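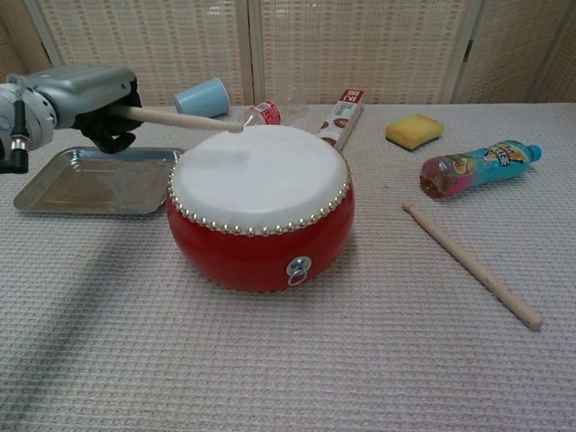

The arm holding a drumstick at the edge of the drum, with the second stick on the table.

Setting up a shared bench for arm work: a guide for table staff

This page is for people who used to do the sorting and testing at the tables by hand and now work next to an arm. It covers the start of a shift, the handover of a task, and what to write down at the end. It does not cover programming. If you need a motion changed, send a request to Venla Harju and carry on with the next item on your sheet.

Before you start

You need the task sheet for your table, the object bin that goes with it, and your own login for the Rimomum log. Logins are no longer shared. If yours has expired, Ruth Yeoman can renew it in a couple of minutes, but she leaves at 3, so ask early.

Read the sheet before you put anything on the table. The old sheets told you what to do to each item. The new ones tell you how the table should be laid out and which item the hand works with first. People who have been here a while tend to skip the layout part, and most of our lost runs in January came from that.

Step 1. Lay the cloth

Spread the table cloth flat and pull the front edge down evenly. Textured cloth is fine. Wrinkles are a problem near the spot where a stick or other long object will be put down, so smooth that area last.

Step 2. Place the main object

The main object goes at the center of the table. For the percussion task that is the red drum, with the head facing up. Press lightly on the rim to check that it sits level. If it rocks, move it or check the cloth under it.

Step 3. Place the tray and the extras

The metal tray goes on the left half. Extras go toward the back: cups, bottles, packages, the sponge. Some of them should lie on their side if the sheet says so. Please don't tidy them. The extras are there so that the hand has to work around ordinary clutter, and a neat row gives us a run we can't use.

Step 4. Place the sticks

One stick goes in the hand and the other lies flat on the cloth at the lower right. Put the stick in the hand only while the arm is in hold. Set the handle against the palm, wait for the fingers to close, and then let go. Give it a gentle tug. If it slides, open the hand from the panel and try again. Don't push the fingers shut yourself.

Step 5. Hand over

Step back behind the floor line, say "clear" out loud, and press Start. Say it even if you are alone. The person at the next table may be reaching over for a bin.

Each run has 21 motions. Your job during the run is to watch and keep one hand near the Stop button. You do not need to stop for a missed strike. Stop if an object is heading for the floor, if a cable catches, or if anyone crosses the line.

Step 6. Reset and log

When the panel shows Hold, put everything back where the sheet has it and fill in the log. Choose Complete, Partial or Stopped. For Partial and Stopped, write one sentence on what you saw. "Stick slipped after fourth strike" is a good entry. "Bad run" is no use to the next shift.

What has changed in the job

Under the old setup one person handled a table from start to finish and did the same motion by hand for most of the day. Several people had sore wrists by the afternoon. Now one person looks after 2 tables, and more of the day goes to setup, watching and writing. Some 95 runs a week come off each table when nothing breaks.

Watching is tiring in a different way. Swap with someone after an hour, and take the swap even when the runs are going well. Floor mats are in the cabinet beside the door.

Pay grades for table staff were moved up one step when the log duty was added. If your slip still shows the old grade, take it to Ruth. The evening shift was kept at the same hours. Trainees spend their first two weeks with a partner and don't run a table alone before Venla has signed their card.

Common problems

The panel stays on Wait after you press Start. Someone is over the line, or a bin is. Check the floor on both sides.

The hand closes but doesn't grip. Open it, wipe the stick and set it again. After two failed tries, log it and change sticks.

An object is missing from the bin. Look in the bin for the neighboring table first. Replacements are kept on the Wumavura shelf, and you sign for them on the clipboard.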